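Pidum Round Table, Light Wood

Item 769
Collection: Nostitz Meeting and Break Furniture
Delivery: flat, in two cartons
Assembly: required, two persons recommended

Overview

The Pidum is a fixed-height round table for small meeting areas, break corners and reception rooms. It seats up to 4 people on standard office chairs. The round top has no corner positions, so chairs can be spaced freely and the table can stand close to a window or walkway without blocking the route around it. It is supplied as a stand-alone unit and does not link to the rectangular tables in the Nostitz collection.

Specifications

Top diameter: 100 cm
Height: 74 cm, fixed
Top: wood veneer, light finish, clear matte lacquer
Edge: solid wood lipping, rounded top and bottom
Base: central steel column with flat floor plate
Leveling: adjustable feet, screw type
Maximum distributed load: 60 kg
Use: indoor, dry rooms only

Top and edge

The top is veneered on both faces to limit warping. Grain direction runs straight across the full diameter. Color and grain vary between production batches, and tables ordered at different times may not match exactly. If several tables will stand in the same room, order them together and state this on the order form.

The lacquer resists water, coffee, tea and common office cleaners for short contact times. It is not resistant to acetone, undiluted alcohol or abrasive pads. Cups and pots above 70 degrees C should be placed on a mat. Flower containers with an unglazed base can leave rings and should stand on a saucer or felt disk.

Base

The column is bolted to a steel cross under the top and to the floor plate. All bolts are M8 and are tightened with the hex key in the hardware bag. The floor plate has a low profile and can be rolled over by most office chair casters, although repeated contact will mark the powder coating. Felt pads for hard floors are included. For carpet, remove the pads and use the leveling feet directly.

Do not sit or stand on the table. Do not fix monitor arms, clamps or vises to the edge. The table is stable under normal use, but a heavy load placed at the edge on one side can tip it.

Seating clearance

Allow 75 cm behind each chair where people need to pass. Chairs with armrests fit under the top only if the armrests can be set to 68 cm or lower. With high-back task chairs, a maximum of 3 places is recommended so that the armrests do not touch.

Assembly

1. Lay the top face down on a blanket or on the opened carton.
2. Position the steel cross over the pre-drilled inserts and start all bolts by hand.
3. Attach the column to the cross, then the floor plate to the column.
4. Tighten all bolts in diagonal order.
5. Turn the table upright with two people, holding the base and not the edge of the top.
6. Adjust the feet until the top is level. Retighten the bolts after two weeks of use.

In use

The light surface works well with pale ceramics and green decoration. A small vase with peony-style artificial flowers and a saucer with a red apple are typical of the scale the top is suited to. Black mesh office chairs stand behind the table, on the window side.

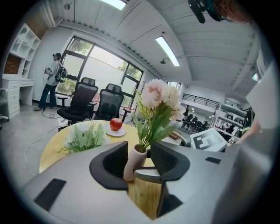
Care

Wipe with a damp cloth and dry at once. Remove dust with a soft dry cloth. Artificial plants should be dusted away from the table, as grit dragged across the lacquer causes fine scratches. Light woods darken slightly in daylight. Move saucers, mats and decoration from time to time during the first months, or the covered areas will stay paler than the rest.

Options and spare parts

Győri base: four-leg version, same top, same height
Osteo glides: replacement set for hard floors
Hardware bag with hex key: available separately
Replacement top: available on request, finish match not guaranteed

Ordering

Quote item 769 and the base version. The standard base is supplied if no version is stated. Spare parts ship separately from tables. Check both cartons on receipt and report transport damage before assembly.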